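The Program That Takes Computers Apart

At Grukari, a refurbishing firm with one long building and a loading dock at each end, old office computers arrive on pallets and leave as sorted parts or as working machines. Most of the labor is still done by hand. In a room off the second dock, a robot arm has been learning to do some of it, and the company that writes its software, Drovideo, has spent the better part of two years finding out which parts of the job are hard.

The arm was the easy purchase. It came with a controller that could move it from one point to another smoothly and repeatably. What it did not come with was any way of deciding where those points should be when the computer on the table was a model it had not seen before, or had been put down a little crooked, or was missing a part that a previous owner had pulled out.

Drovideo's answer is a planner called Pesta. It works from a task description, a plain file that says what should be true at the end of a job: this memory module is in that slot, this drive is in its bay, this processor is out of its socket. Pesta compares that list with what the cameras report and builds a sequence of steps to close the gap. If a step fails, it goes back to the list and builds a new sequence from wherever things stand.

Early versions did not work like that. They ran a fixed script, and the script assumed every step before it had gone well. When a memory module slipped in the fingers, the arm would carry on and press nothing into the slot, then report success. The engineers fixed this case by case for months. By the time they gave up on the approach the script had 843 branches, and changing one of them usually broke two others.

The rewrite took a winter. In the new version every action carries its own checks. A grasp is not finished until the gripper width matches the thickness of the part. An insertion is not finished until the force curve has the right shape, a slow rise and then a sharp drop as the part seats. The checks are short pieces of code, and there are 22 of them. New staff are asked to read all of them in their first week.

Perception is handled by a separate program, Hashemi, which runs on its own machine and sends Pesta a list of parts with a position and a confidence for each. Keeping the two apart was a decision the team argued over. A single program would have been faster. Two programs with a simple message between them meant that a bad result could be traced to one side or the other, and that recordings from the cameras could be played back into Hashemi overnight without moving the arm at all.

Those recordings are now the main test. The library holds 2,933 of them, each a single attempt at a single part. Every change to the perception code is run against the whole set before it goes near the robot. The run starts at six in the evening and the results are waiting in the morning as a long table, with the attempts that got worse at the top.

A good share of the hard recordings involve shiny surfaces. A bare metal heat spreader reflects the ceiling lights, and depth cameras tend to return either nothing or a surface that is not there. Hashemi deals with this by ignoring depth on the metal itself and measuring the plane around it. Cables are the other problem. They have no fixed shape, so there is no model to match them against. The current software treats them as a region to stay out of and marks that region generously – sometimes so generously that Pesta finds no path at all and asks for a person.

Asking for a person is a feature the team is fairly proud of. The request appears on a screen with the last good view and the name of the check that failed. The operator can move the cable, nudge the part or tell the planner to skip the step. Each answer is saved. Over time the saved answers have become a useful record of what the software does not know.
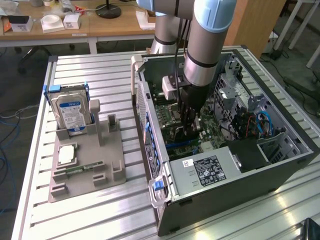 Path planning inside a case is a matter of small clearances and a long tool. Pesta plans for the fingers, the gripper body and the wrist as separate shapes, and it checks all of them against the model of the case at every point along the way. With the tower on its side and its panel off, the gripper can come straight down toward the motherboard near the processor socket, but the drive cage, the power supply and the walls of the case all limit how far it can lean once it is in there. The planner therefore prefers vertical moves and charges itself a cost for every degree of tilt. The gray fixture board next to the tower makes the other half of the problem simpler. Its posts and slots hold the hard drive upright, the processor in a square recess and the memory module in a long slot, so the software can look up where those parts are and save its effort for the case.

The fixture is described in the same kind of file as everything else. Each slot has a name, a position and a short note on which way the part should face. When the board is swapped for a different one, the operator loads a different file and the arm touches three of the posts to confirm the alignment. The touch routine takes 90 seconds. The engineers would like it to be shorter and have a branch of the code where it is, though that version has not passed the overnight run.

Speed in general has been left for later. The arm is slower than a practiced technician at nearly every step, and the people at Grukari who do this work by hand are quick to point that out. They have also been the best source of corrections. It was the technicians who suggested that a module be rocked slightly from end to end while it is being pressed in, which is how they do it themselves. The motion was added to the insertion routine on a Tuesday and has stayed in since.

The next piece of work is screws. Pesta can already plan a move to a screw, but Hashemi cannot reliably tell one drive type from another when the head is worn. For now a person takes the side panels off before the tower goes on the table, and the task file begins with the case already open.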